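Textile Conservation Workshop – Notebook
Entry: Colour loss in patterned blues, wash trial 3
February – entered 4.15 p.m. by Mateja Georgiev
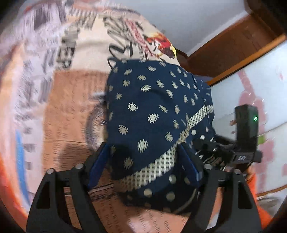
Flinora wrote after reading the previous entry to ask whether the colour loss recorded in trial 2 should be put down to the detergent at all, given that the rinse water had been drawn from the older supply line and had not been tested. The objection is accepted. Trial 2 is to be treated as provisional and its figures are not to be carried into the summary table.

Purpose of this entry

To record the procedure and first findings of trial 3, in which patterned cottons from the Cabello donation were washed under controlled conditions, and to set down the points that remain open before any accessioned piece is treated.

Procedure

Test swatches were cut from the unaccessioned offcuts only. Each was weighed dry, labelled on cotton tape at the selvedge and photographed under the north lamp beside the grey scale. The bath was made up with deionized water and the neutral detergent supplied by Rolmont, at the dilution given in the workshop manual. Bath volume was 400 mL per swatch. Immersion was 11 minutes with gentle pressing by hand and no rubbing. Three rinses followed, the last held back in a clear jar for comparison.

Swatches were blotted between undyed cotton sheets and dried flat on the mesh screens. The blotting sheets have been kept in order, and should not be reused or tidied away until the entry is closed.

Findings

The plain-weave group gave a faint tint in the first rinse and none that could be seen in the third. The twill group behaved less well. Colour was still present in the third rinse jar, and the blotting sheets show a pale halo along the cut edges. The centre of each twill swatch appears unchanged against the grey scale, which suggests that the loss is mostly loose dye held at the raw edge. This has not been shown and ought not to be quoted as a result.

Swatch 649 is a separate matter. It dried with a slight tide line across one corner, well away from the cut edge. The mesh screen beneath it was found to be sagging. The swatch has been set aside and the screen sent for restringing. The reading for 649 is excluded, with the exclusion noted in the ledger.

pH of the bath was steady throughout. Room humidity climbed after lunch when the loading door was left open – the log sheet shows the change clearly – and drying times for the last group are accordingly longer.

Points outstanding

Rinse water from the older line is still to be tested. Until that is done, all wet work is to use the deionized supply, including the cleaning of glassware.

The twill group is to be repeated with the raw edges stitched under. Thread must be undyed cotton; polyester took up a trace of colour last season and confused the reading.

Sonota catalogue numbers have not yet been matched to the swatch labels. Colleagues are asked to leave the label column in pencil for the present.

The light exposure strips remain in the window frame and are not to be moved.

M.G.

Recent entries
Wash trial 2: detergent and rinse water (provisional)
Storage tubes: relining with acid-free tissue
Humidity log, drying room
Thread tests: cotton and polyester

Contact the workshop office | © Textile Conservation Workshop | Back to top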